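Cuivre fin, plastique épais : ce que valent les cordons

Par Jad Masri

À Berge, les livraisons arrivent le matin et sont pesées avant l'ouverture des bennes. Le bordereau distingue quatre catégories : câbles d'énergie, câbles de bâtiment, faisceaux automobiles et cordons. Les trois premières ont un cours, négocié chaque semaine. La quatrième se traite au cas par cas, et son prix est parfois négatif : le détenteur paie pour s'en défaire.

Par cordon, la profession entend tout ce qui relie un appareil domestique à une prise, à un bloc d'alimentation ou à un autre appareil. La catégorie comprend les cordons secteur, les liaisons audio et vidéo, les câbles informatiques et les câbles de charge. Elle a longtemps été mélangée aux plastiques bruns dans les centres de démontage. Drumuvton, l'exploitant de l'usine, la traite séparément depuis la mise en service de sa seconde ligne.

Le site a reçu 3 624 tonnes de câbles de toutes catégories l'an dernier, pour une capacité autorisée de 3 915 tonnes. Les cordons représentent environ 16 % du tonnage entrant et une part nettement plus faible du métal sorti. L'écart s'explique par la construction des produits.

Une affaire de section

Un câble de bâtiment rigide est un objet simple. Un conducteur plein, une gaine isolante en PVC, éventuellement une gaine extérieure commune. Le cuivre y pèse souvent plus de la moitié du total. Un câble d'énergie de forte section fait mieux encore.

Un câble de charge est construit à l'inverse. Deux conducteurs d'alimentation, deux ou plusieurs conducteurs de données, un blindage en feuille d'aluminium et polyester, parfois une tresse de cuivre étamé, des fibres de renfort en aramide, puis une gaine en élastomère thermoplastique. Les modèles habillés de textile ajoutent une tresse de nylon ou de polyester. Chaque conducteur est formé de brins dont le diamètre descend sous le dixième de millimètre. La souplesse est à ce prix : à section égale, un toron de brins fins supporte bien plus de flexions qu'un fil plein.

Le métal est donc présent, mais dispersé. Il faut ajouter les connecteurs, qui contiennent de l'acier inoxydable, du laiton, des contacts dorés ou nickelés, une résine de surmoulage et, dans certains cas, un circuit imprimé miniature. « Sur une benne de cordons, la teneur en cuivre peut varier du simple au double entre le haut et le fond », indique Oda Skjelbred, responsable de l'échantillonnage. « Nous ne payons plus sur analyse visuelle. Nous broyons un lot témoin et nous payons sur le résultat. »

Broyer sans perdre

Le traitement mécanique suit partout le même schéma. Un prébroyeur à un arbre réduit la matière en tronçons de quelques centimètres. Un tambour magnétique extrait l'acier. Un granulateur à couteaux libère ensuite le métal de sa gaine, et une table densimétrique sépare les deux fractions sur un lit d'air vibrant. Le cuivre a une masse volumique proche de 9 g/cm³, le PVC se situe entre 1,2 et 1,5 : sur le papier, la séparation est facile.

Elle le reste tant que les particules ont une forme compacte. Un fil rigide découpé donne de petits cylindres, qui roulent et se stratifient bien. Un toron de brins fins donne des cheveux. Ceux-ci s'enchevêtrent, retiennent des fragments de gaine, se posent à plat sur le lit d'air et se comportent comme des particules beaucoup plus légères. Une partie du cuivre finit alors dans la fraction plastique, une autre dans les filtres de dépoussiérage.

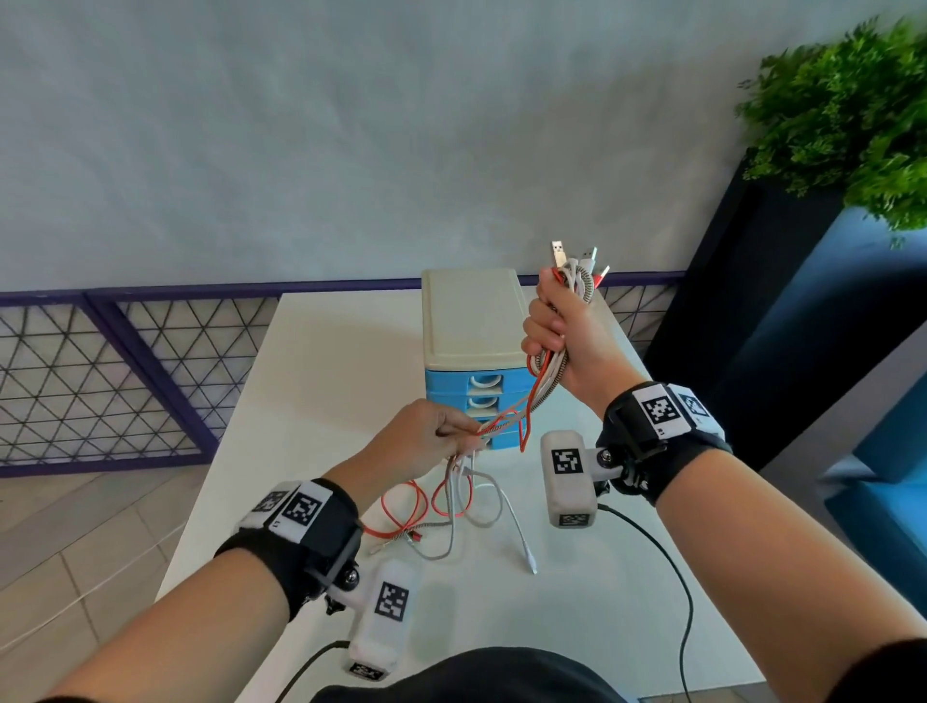

La ligne Vuvar, installée à Berge pour les cordons, répond à cette difficulté par une étape supplémentaire. Entre le granulateur et la table, un broyeur à percussion replie les brins sur eux-mêmes et les transforme en grains irréguliers. L'opération consomme de l'énergie et use rapidement les blindages de la chambre. Elle permet en contrepartie de resserrer la granulométrie, condition nécessaire pour régler correctement le débit d'air.

Après la table, la fraction plastique passe dans un séparateur électrostatique. Les particules sont chargées par effet couronne puis déposées sur un cylindre relié à la terre. Les grains conducteurs perdent leur charge et sont éjectés ; les isolants adhèrent au cylindre et sont décrochés par une brosse. Le réglage dépend de l'humidité relative de l'atelier, qui est maintenue dans une plage étroite par un traitement d'air dédié. En hiver, il faut humidifier.

Arvid Sjögren, qui a dirigé la mise au point de la ligne, situe la principale difficulté ailleurs : « Le textile. Une tresse de polyester ne se coupe pas, elle se peigne. Elle forme des bourres qui obstruent les grilles et entraînent des brins avec elles. » Les grilles sont contrôlées à chaque changement d'équipe. Un cyclone placé en amont de la table aspire les fibres les plus légères, mais la fraction ainsi extraite contient encore du métal et repasse dans le circuit.

Les impuretés qui comptent

Un affineur achète la grenaille de cuivre selon sa pureté. La meilleure qualité, issue de fils nus non étamés, peut être fondue directement pour certaines applications. Les qualités inférieures passent par un four à anode et un affinage électrolytique.

Les cordons se classent dans le second groupe, pour trois raisons d'importance inégale. L'étain provient des tresses de blindage et des soudures. Il reste en solution dans le cuivre et en abaisse la conductivité, ce qui interdit la refusion directe en fil. L'aluminium vient des feuilles de blindage et, de plus en plus, de conducteurs en aluminium cuivré, que l'on rencontre dans les produits d'entrée de gamme. À l'œil, ces conducteurs ressemblent à du cuivre. Leur masse volumique est environ trois fois et demie plus faible. Sur la table densimétrique, ils se placent entre les deux fractions et contaminent l'une ou l'autre selon le réglage. Le laiton des connecteurs apporte enfin du zinc, qui s'élimine sans grande difficulté à la fusion sous forme d'oxyde.

Le cas de l'aluminium cuivré préoccupe les acheteurs. Une fois le matériau broyé, les deux métaux sont liés trop intimement pour être séparés mécaniquement à un coût acceptable. Au four, l'aluminium passe dans la scorie et le cuivre est récupéré, mais l'énergie investie dans la production de l'aluminium est perdue.

Chinyere Tijani, métallurgiste chez l'affineur Otwood, applique une décote dès que la teneur en aluminium dépasse le seuil contractuel. « Nous savons le traiter. La question est de savoir qui paie le volume de scorie », résume-t-elle. Les contrats renégociés en septembre prévoient une analyse par lot, aux frais du vendeur, et une contre-analyse en cas de désaccord.

Les gaines, fraction orpheline

Le plastique représente la plus grande part de la masse des cordons et la plus petite part de la recette. Le mélange issu de la ligne contient du PVC souple, des élastomères thermoplastiques, du polyéthylène, du polypropylène, des polyesters et des résidus de caoutchouc. Ces familles sont peu miscibles. Extrudées ensemble, elles donnent une matière cassante, tout juste utilisable en pièces épaisses : lests, bornes, dalles de protection.

Une séparation par flottation améliore les choses. Dans l'eau, les polyoléfines flottent et le PVC coule. Les élastomères, dont la masse volumique dépend des charges minérales, se répartissent des deux côtés. Restent les additifs. Les gaines anciennes peuvent contenir des stabilisants au plomb et des phtalates aujourd'hui soumis à restriction, ce qui limite les débouchés du PVC récupéré, même trié proprement. L'analyse par fluorescence X détecte le plomb en quelques secondes ; elle ne dit rien des plastifiants, qui exigent un passage au laboratoire.

L'incinération avec récupération d'énergie n'est pas une solution indifférente. Le chlore du PVC forme de l'acide chlorhydrique, à neutraliser dans les fumées, et les traces de cuivre sont connues pour favoriser la formation de dioxines dans la zone de refroidissement des gaz. Les exploitants de fours limitent donc la part de ce combustible dans leur charge.

Drumuvton expédie actuellement ses polyoléfines à un compoundeur et stocke une partie du PVC. Arvid Myklebust, directeur du site, étudie une voie par dissolution sélective : un solvant extrait le polymère, les charges et les métaux résiduels sont filtrés, puis le PVC est précipité. Les essais menés à l'échelle pilote ont donné une matière homogène. Le bilan du solvant reste à établir, tout comme le devenir des plastifiants, qui suivent le polymère dans la plupart des procédés.

Le gisement en amont

La question du tonnage conditionne tout le reste. Une ligne de granulation s'amortit à charge constante, et l'approvisionnement en cordons est irrégulier. Les centres de démontage livrent lorsqu'une benne est pleine. Les ménages conservent longtemps des câbles dont l'appareil a disparu, parce qu'ils sont peu encombrants et supposés réutilisables. Ceux qui sont jetés rejoignent souvent les ordures résiduelles, où leur extraction est aléatoire. Dans un centre de tri, ils s'enroulent en outre autour des arbres des cribles à disques et imposent des arrêts de nettoyage.

Plusieurs pistes sont à l'étude, dont la coupe systématique des cordons au poste de démontage et leur mise en caisse séparée, cordons secteur d'un côté, câbles de données et de charge de l'autre. Cette simple séparation suffirait à stabiliser la teneur des lots. Elle demande un geste de plus par appareil, dont le coût n'est couvert que lorsque le cours du cuivre est élevé.

À Berge, un essai de ce type commence le 7 octobre 2019 avec deux centres fournisseurs. Les lots seront broyés séparément et analysés selon le même protocole. La formule de prix sera révisée à l'issue de l'essai, catégorie par catégorie.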